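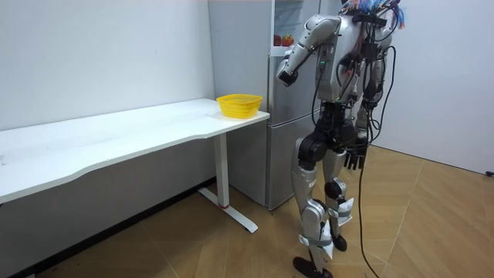 *Robot at the fridge, one arm raised.*

# The Osotgate tile mural: who made it, and who's on it?

I picked the mural in the Osotgate ticket hall for my project because I've walked past it since I was small and never once read the names. My mum says she hadn't either. It runs along the wall above the old booking windows, quite high up, and most people have their eyes on the departures board when they go by.

It's a long procession of townspeople painted on glazed tiles, made by Sebastião Nogueira when the hall was rebuilt after the roof fire. He'd trained as a tile painter and came to Nondesden to do one job at the swimming baths (now gone, sadly, and the tiles went with it). The railway people saw the baths and asked him for something bigger. According to the order book it took 3769 tiles, all fired at the Vonton works down by the canal, and it shows 74 people, nearly all of whom have a name painted in blue under their feet.

## What I wanted to find out

My first plan was to write a little biography for everybody on the wall. My tutor, Babita Lodhi, looked at that plan for a while and asked when I was intending to sleep. So I cut it down. I ended up with two things I really wanted to know: how did Nogueira decide who got in, and what was changed when the mural was cleaned and repaired?

## Looking at it properly

I spent most of May in that ticket hall! The staff got used to me. I'd borrowed binoculars from my uncle, and I made a chart of the wall on squared paper, taping the sheets together until it was longer than my bed. Each figure got a square with the name, the clothes, what they were carrying and which way they were facing.

That last column turned out to be the useful one. Everyone in the procession faces left, towards the river end of the hall, apart from a woman with a lamp who has turned round to look behind her. Her name is painted as "Mrs Tshabalala", with no first name. She's near the middle and a bit taller than her neighbours, and I'd say she's the best painted of the lot. Her hands are lovely. Some of the aldermen have hands like gloves.

The local history books say she ran the night school, and that's about all they say. I found a bit more in the school's minute book, where she is thanked for paying for the lamps herself, so I think that's what the lamp is about. I can't prove it. Nogueira left no notes on her that I could find.

## Who got in

The letters helped a lot here. There's a folder of them in the town archive, mostly between Nogueira and the station architect, and they argue for pages. The architect wanted mayors, engineers and the man who paid for the clock. Nogueira wanted porters. He sent a list of 38 names, and the architect crossed out over half of it in pencil, quite hard, you can feel the lines on the back of the sheet.

What I like is that some of the crossed-out names are on the wall anyway. I compared the list with my chart, and six of them are up there, mostly at the river end where the light is bad. One is a lad with a luggage trolley, and one is the woman who sold pies on the forecourt. Either the architect gave way in conversations that never got written down or he just didn't notice until the scaffolding was gone. My own guess changes depending on the day.

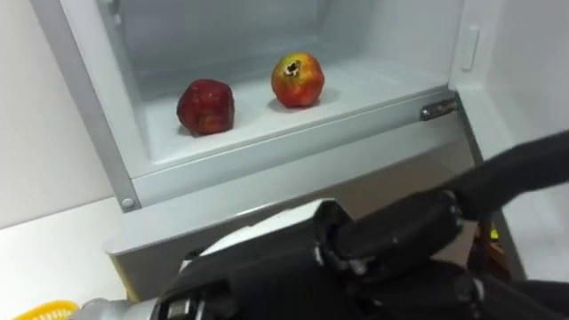

Are the people on the mural real portraits?

Some are, as far as I can tell. The mayors match photographs in the archive very closely, beards and all, but several of the working people seem to share a face, and one letter mentions that Nogueira used his landlady's son as a model.

## The cleaning

The wall was black with soot by the time anyone thought about washing it. The conservation file is thick and I didn't understand all of it, so I asked at the archive and they explained the difference between dirt sitting on the glaze and dirt that has got into the cracks. The first kind came off with soft brushes and mild soap. The second kind mostly had to stay.

They also replaced a run of tiles at the bottom where a newspaper kiosk had been bolted to the wall. The new ones are slightly greener if you stand by the café door in the afternoon. Two names were lost under the kiosk and the repairers left those spaces plain, which I was cross about at first. Then I read the reasoning in the file, which was that no one had a record of the spelling, and I came round to it a bit.

## What went wrong with my project

I lost a sheet of my chart on the bus and had to redo it. I also misread the painted lettering at the far end and spent ages looking for a family called Harden who were really called Marden (the tile has a chip in it, in my defence). And I left the archive visits too late, so I only got through the letters once. If I did it again I'd go there first and draw afterwards.

I'd also have liked to compare the mural with the one from the baths, but all I found was a single blurry newspaper picture with a diving board in front of it.

## Sources

- Station letters folder and order book, Nondesden town archive
- Night school minute book, same place
- Conservation file for the Osotgate ticket hall
- My own chart, which is rolled up in a tube in the art room if anybody wants to see it

Thanks to Babita Lodhi for reading two drafts, and to the ticket office for the chair.

Handed in Jul 4, 2024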